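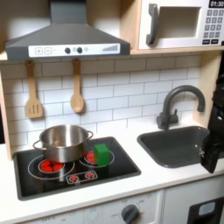
Figure 6.1. Toy range hood with plus and minus marks, beside a toy microwave showing 01:30.

Contents | Previous chapter | Next chapter | Glossary

Reading time: 8 minutes

Chapter 6
Signs Without Words

Visitación Alcaraz

6.1 Where this chapter begins

In Chapter 5 we studied written labels, and we saw that a label is a small text with a difficult task. It must be read quickly, often by a person who is busy with something else, and it must be understood by people whose reading ability is very different. At the end of that chapter we left one problem open. What should a designer do when the reader does not know the language of the label, or cannot read at all?

The usual reply is to use a picture. I gave this reply myself for many years when I was teaching in Sukesberg, and my students wrote it in their notebooks and were satisfied. Later I had to correct it. A sign without words is also a kind of language, and it must be learned like a language, only the learning is so early and so quiet that we forget it took place. Small children meet the plus and the minus on their toys long before they do any addition at school. When they are adults, they will say that these marks are "obvious."

The chapter has four parts. First we define the terms that we need. After this we look at how a sign gets its meaning, then at the ways in which it can fail, and the last part describes a study from the bus station at Stenuvcombe, to which we will return in Chapters 7 and 9.

6.2 Some terms

The word "symbol" is used in daily life for almost any small drawing. In this book we need to be more exact, and we will use three words.

A pictogram is a drawing that looks like the thing it speaks about. A drawing of a cup on the door of a station café is a pictogram. The viewer does not need to be taught that a cup is a cup, if cups of this shape are used where the viewer lives.

An arbitrary sign does not look like its meaning. The plus mark does not resemble an increase of anything. It is two lines that cross. We know it because we have met it many times, and because other people around us use it in the same way.

A relational sign shows an order or an amount by its form. A row of bars that grow taller from left to right is the most common case. The bars do not look like sound, or speed, or the strength of a radio signal, but their growth is like the growth of all these things. This is the reason that the same row of bars can be found on products which have nothing else in common.

The borders between the three groups are not sharp. The old telephone receiver, drawn with a thick piece at each end, was a pictogram for my parents. For my younger students it is nearly arbitrary. They know that it means "call," but many of them have never held such an object. A sign can move from one group to another while its drawing stays exactly the same, and we will say that such a sign has drifted.

6.3 How a sign gets its meaning

We can separate three sources of meaning, and in most real cases they work together.

The first source is likeness, which we already discussed for pictograms. Likeness is helpful but it is never complete. A drawing of a person on a door looks like a person, but it does not look like a washroom. The viewer must know the custom of marking this kind of room by a person and not by a sink.

The second source is place. A sign takes a great part of its meaning from what is near it. An arrow that points up, beside an elevator, is a button for going up. The same arrow above a corridor in an airport usually means "straight ahead," and nobody is expected to climb. On a cardboard box it tells you which side must be on top. If you cut the three arrows out and lay them on a table, you cannot say which is which.

Place also includes position in a row. In languages written from left to right, designers often put the smaller or weaker choice at the left and the larger one at the right. Readers of other scripts may expect the opposite. This was a real difficulty for the Taheri company, a maker of small heating devices, when it began to sell the same model in several regions. The engineers had printed a row of dots without numbers, from small to large. Some of the buyers read the row from the right, and wrote to complain that the heater became weaker when they turned it up. The company kept the dots and added a numeral below each of them. It was a modest change, and the letters became fewer.

The third source is habit. Habit is the strongest of the three and the slowest to build. When a sign has been used for the same purpose over a long time, it does not matter very much if it has any likeness or if its place is unusual. People simply know it. Designers who replace a sign of this kind with a better drawing are often surprised that the result is worse. The new drawing may be clearer for a person who has seen neither of them, but such a person is rare.

BOX 6.A A note on translation
Students sometimes write that wordless signs "need no translation." It is more careful to say that their translation is hidden. A sign that is common in one country can be unknown in a second one, and in a third it can be known with another meaning. When you prepare a set of signs for export, please test them in the same way as you would test a translated text, with people who did not take part in the work.

6.4 Three ways to fail

A sign can fail because it is not seen. It is too small, or too pale, or there is too much around it. This kind of failure belongs more to Chapter 4 and we will not repeat the discussion, but it should always be excluded first. I have read student reports with long arguments about the meaning of a sign that was hanging behind an open door.

A sign can also be seen and not understood. The viewer looks at it, and knows that it is a message, and cannot say what the message is. In practice this is not the most serious failure. A person who knows that she did not understand will usually ask somebody, or look for a second sign, or wait.

The third failure is that the sign is understood wrongly, with full confidence. The viewer does not ask and does not wait. Laundry marks give many instances of this. A circle inside a square, on the care label of a shirt, concerns the drying machine, but a person who has not learned the system may take it for the washing machine, because the front of many washing machines looks like a circle inside a square. The likeness is excellent, and it leads to the wrong place. We will call this a false friend, a term borrowed from language teaching, where it is used for two words that look the same in two languages and have different meanings.

A test which counts only "correct" and "not correct" will hide the difference between the second and the third failure. For this reason we recommend to record the viewer's confidence together with the reply. The method is explained in section 6.7.

6.5 The Stenuvcombe bus station

The bus station at Stenuvcombe was rebuilt with a new set of wordless signs. There were 12 of them, designed by the Drendley studio, and they were placed at the entrances, on the platforms and in the waiting hall. The town receives many seasonal workers from May until the end of the harvest, and the station managers wished to have signs that would serve all of them without long texts in several languages.

After the opening, 163 passengers were shown the signs one by one on plain cards. They were asked to say in their own words what each sign meant. A part of them were later asked again, this time while standing in the station in front of the real sign.

On the cards, the sign for luggage storage was the weakest. It showed a suitcase inside a frame, and 29 passengers said that it meant the place where large bags are forbidden. In the station itself this reading almost disappeared. The sign was hanging over a wall of lockers, and the lockers did the explaining. Here we see the second source of meaning, place, repairing a weakness in the first.

The opposite happened with the sign for the quiet waiting area, a face with one finger at the lips. On the card it was understood very well. In the hall it was hung beside the door of the ticket office, and passengers believed that they should be silent while buying a ticket. Some of them lowered their voices so much that the clerk could not hear the destination - a small comedy, but the clerk did not enjoy it. The drawing was not changed. It was moved to the far end of the hall.

I would like the reader to keep both cases in mind for the next section, where we begin to plan a test of our own. It is tempting to work only with cards. They are cheap, they can be carried in a bag, and one afternoon is enough to collect many replies. A test in the real place is slower, and you will depend on the weather and on the bus schedule. The project at the end of this chapter asks for both, with the same signs, and with a written report of not more than 400 words on the differences between them.

Related sections
Chapter 4: Size, Contrast and Distance
Chapter 5: The Label as a Small Text
Section 6.7: Recording Confidence
Chapter 7: Signs in a Series
Chapter 9: Stenuvcombe, Second Visit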